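频道 > 科技与生活 > 机器人

收拾一张饭桌,机器还差多远

阅读时间:6分钟

饭后收桌子,一个成年人用不了几分钟。把碗摞起来,筷子拢成一把,骨碟里的残渣倒掉,抹布一擦就完事。做这件事的时候,多数人在聊天,或者在想明天的工作。

对机器来说,同一张桌子是一长串没有标准答案的题。先拿哪个,从哪里下手,用多大力,碗里有没有汤,筷子是并着还是散着,每一项都要当场判断。过去两年里,做家务机器人的公司发过不少视频,叠衣服、开冰箱、往洗碗机里放盘子,样样都有。视频看多了,读者最常问的还是那句话:到底什么时候能买来用?

今年春天,我们看了三个项目,两个在家里,一个在车间。这篇文章想说清楚它们现在能做到哪一步。

饭桌上的难处

Clolley是一家做家用机械臂的公司,产品还没有上市。他们的测试间照着普通公寓布置,有灶台,有水槽,有一张饭桌。工程师把“收桌子”拆成了36个动作,从“靠近碗沿”到“松开手指”,每个动作单独记录成败。

碗不算最难。碗有沿,手指从侧面夹住沿口,位置差一点也能提起来。麻烦的是碗下面垫着碟子的时候。夹得浅,只拿起碗;夹得深,碗和碟子一起动,碟子半路滑下来。人端这样一套餐具,手掌托在下面,大拇指压住碟边,两根手指的夹具没有这个姿势可用。

筷子一类的细长物件更难。它贴着桌面,高度只有几毫米,手指要压得很低,指尖几乎碰到桌子才夹得住。压得太低,指尖顶住桌面,整条手臂会抖一下;压得不够,夹上来的是空气。颜色也添乱,棕色的木条放在浅色木桌上还算好认,换一张深色桌子,识别率马上往下掉。

Clolley的做法是先让人来教。操作者握着手持夹具,像平时收拾桌子那样去夹、去拿、去放,夹具上的相机记下过程,再拿这些记录训练手臂。比起遥控一整台机器人,这种办法快得多,也便宜,带到谁家的厨房都能录。
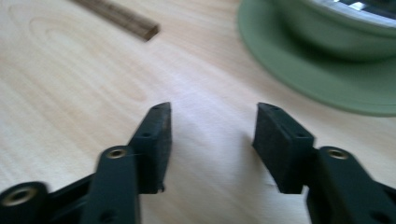 木桌面上方张开的两根夹指,指端是黑色夹垫,右上方是一套灰绿色碗碟。

两根手指能做的事比外行想的多。夹垫表面粗糙一些,抓瓷器就稳;指尖收窄,就能伸进碗和碟子之间。测试间的工程师认为,眼下没有必要给家用机器装五根手指,成本高,坏得也快,训练起来更费事。也有同行不同意,理由是厨房里的东西本来就是按人手设计的,拧瓶盖、揭保鲜膜,两根手指怎么学都别扭。

我们在测试间坐了一个上午。手臂连续收了三张桌子,前两张收完了,第三张卡在一只倒扣的小碗上。它试了几次,夹指每次都从圆滑的碗底滑开,最后停下来等人处理。按公司的算法,第三张桌子不算失败,算“需要协助”。用户大概不会这样分。

叠衣服的另一条路

Atcombe选的是洗衣房。他们不做能干所有活的机器,只做一台叠毛巾和T恤的设备,客户是小旅馆和健身房。东西种类少,尺寸固定,机器的日子就好过很多。

这台设备叠一条浴巾要39秒,熟练的工人快得多。旅馆愿意试用,看中的是夜里没人的时候它也在叠。早班的人进门,架子上已经有叠好的毛巾可用,慢一点没有关系。

问题出在毛巾送到机器面前之前。从烘干机里出来的布是一团,机器要先找到一个角,提起来,再找第二个角。找第一个角不难,第二个角经常藏在褶子里。Atcombe目前仍然需要员工把毛巾一条条抖开,搭在进料杆上。抖开这一步占去的时间,差不多抵得上叠的一半。

旅馆的账怎么算,要看当地的人工价格。我们走访的那家,经理对机器评价不错,但没有打算买第二台。

车间里的零活

大家容易以为工厂里早就自动化了。流水线上的焊接、喷漆确实如此,流水线旁边的零活却还是人在做:把散装零件从箱子里挑出来排好,给托盘换垫纸,把掉在地上的螺钉捡起来,下班前擦台面。

Pollock是一家做阀门配件的中型工厂,从去年9月开始试用Prokier系统。这套系统包括一条手臂和一个移动底座,任务是给装配台补料。工人按一下按钮,它把空料盒取走,再送来一盒满的。

补料这件事它做得不错,前提是料盒放在规定的格子里。装配台上贴了胶带,画出每个盒子的位置,工人要养成放回原处的习惯。头几个星期抱怨很多,后来习惯了,有人说台面比以前整齐。手臂有没有提高效率,厂里的统计还没有定论,整齐倒是看得见。

排零件则不行。铜件反光,几个叠在一起时,系统分不清边缘,常常一次夹起两个。工厂把这项任务从试用清单里拿掉了,仍旧由人来做。

卡在哪里

三个项目放在一起看,难处有几处是相通的。

首先是环境不肯听话。阳光从窗户斜着照进来,桌面上多出一道亮带,夹具自己的影子也落在上面,系统就可能把影子当成东西。人会自动忽略这些,机器要靠大量数据才学得会。同一张桌子,上午和傍晚是两回事。

其次是手感。人拿碗的时候,手指知道碗有多重、滑不滑,力气随时在调。多数夹具现在主要靠看,装了触觉传感器的也有,价格和寿命都还没有到能进家门的程度。

还有收尾。机器做完九成,剩下的一成往往是最零碎的部分:粘在碟子上的一粒米,滚到墙角的一颗螺钉。人在旁边等着收尾,省下来的时间就打了折扣。

该不该等

如果你家里只想解决地面和洗碗,扫地机和洗碗机已经够用,它们专做一件事,做了很多年。能把碗从桌上拿到洗碗机里的那条手臂,目前还只在测试间里。Clolley计划先向养老机构出租,由公司派人维护,暂时不考虑零售,也没有公布价格。

对小型企业,情况稍微乐观一些。任务单一,东西规整,晚上能让机器慢慢做,这样的活现在就可以试。试用之前最好自己先录一段员工干活的视频,看看有多少时间花在机器做不了的那几步上。Atcombe和Prokier都接受按月租用,合同里对“需要协助”的次数怎么计费,写法不一样,签之前要看仔细。

我们离开Clolley的时候,工程师正在换一块深色的桌板,准备下午重新测筷子。

发布于2025年5月14日

相关阅读
洗碗机买嵌入式还是台式
扫地机器人用三年之后
小旅馆的洗衣房怎么省人手
协作机械臂租用合同里的几个条款
触觉传感器为什么还这么贵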